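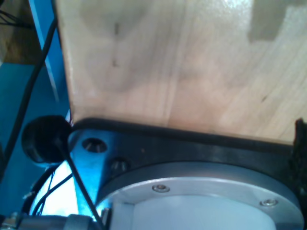
*Wrist end of the arm, with the metal flange and a pale plywood panel.*

**Uvum chore arm, reviewed after a month in a small shop and a utility room**

I bought the Uvum arm in July to find out if a machine could take over the dull work I do every week. I build shelving in a small shop behind the house. Most of my day is moving panels, wiping panels, sorting hardware and sweeping up. Inside the house it's laundry, dishes and floors, same as everyone else. The arm is sold for both kinds of work, so I tried it on both.

The short version is that it can do a few chores well if you set everything up for it. It can't walk into a mess and make sense of it. If you have one repeated job and the patience to arrange your room for a machine, it may earn its place. For general housework I would wait.

## Setup

The arm came in 2 boxes and took me most of a Thursday to get running. The mechanical side was easy. The screws at the wrist are ordinary hex-socket cap screws, and I had the right key in a drawer already. The software side was slower. The manual covers the shop functions in good detail and gives the household ones a few pages at the back.

Cables were my main complaint in the first week. They run outside the arm, and you have to think about where they will go at every turn. I tied them back twice before I was happy. A sleeve or a channel would fix this, and at this price one should be included.

## Panel handling

This was the job I cared about most. I wanted the arm to take a cut panel from a rack, carry it to the bench and set it down against a stop. With the rack and the bench in fixed positions, it managed that on most tries. I ran 100 panels through over several days and had to step in on 57 of them in the first version of my setup. Nearly all of those were my fault. The panels were leaning at different angles in the rack, and the arm expects them to stand the same way each time.

Once I added dividers to the rack, things improved a great deal and I stopped keeping a tally. It's still slow. I can move a panel by hand in the time the arm takes to line itself up. What I get in return is that I can be at the saw while it works, and my shoulder feels better in the evening.

Thin stock gives it trouble. Anything that flexes starts to bounce when the arm stops, and it waits for the bouncing to end before it goes on. There is a setting to make it less careful. I tried it once, dented a corner and put the setting back.

## Wiping and sorting

Wiping dust off a flat surface works. It covers the area in even passes and misses the last inch at each side — I finish those with a rag. It has no idea whether the surface is clean. It does its passes and stops.

Sorting screws was a failure. It can pick a single bolt from a tray if the bolts are spread out. Give it a coffee can of mixed hardware and it will stir the can for as long as you let it.

## In the house

I moved the arm to the utility room for a week. Towels were the best result. It folded bath towels into something I would put in a closet, at a pace that would make a grown person cry. Shirts came out as lumps. Socks I gave up on after one evening.

Dishes were worse. It handled straight glasses and flat plates when I stood them in a row first, and by then I could have loaded the dishwasher myself. Bowls with anything left in them were a problem I didn't want to repeat. Floors are outside what it can reach, so the broom is still mine.

## Compared with the others

I used a Bralero for two weekends before buying this one. The Bralero is quicker and quieter but carries less, and a full-size panel was too much for it. The Wibisono kit is cheaper and expects you to write a lot of your own code. I don't want to do that after a day in the shop. If you do, it's worth a look.

Support for the Uvum goes through Istmont. They answered both of my emails the next day, and one of the answers was useful. The only extra I bought was a second mounting bracket, 571 dollars with shipping, and that is far too much for a bracket.

## Would I buy it again

For the shop, yes, with the dividers built first. For the house, no. Mine is back at the bench and I fold the towels myself. I plan to try it on sanding next, once I have a better way to keep dust off the joints.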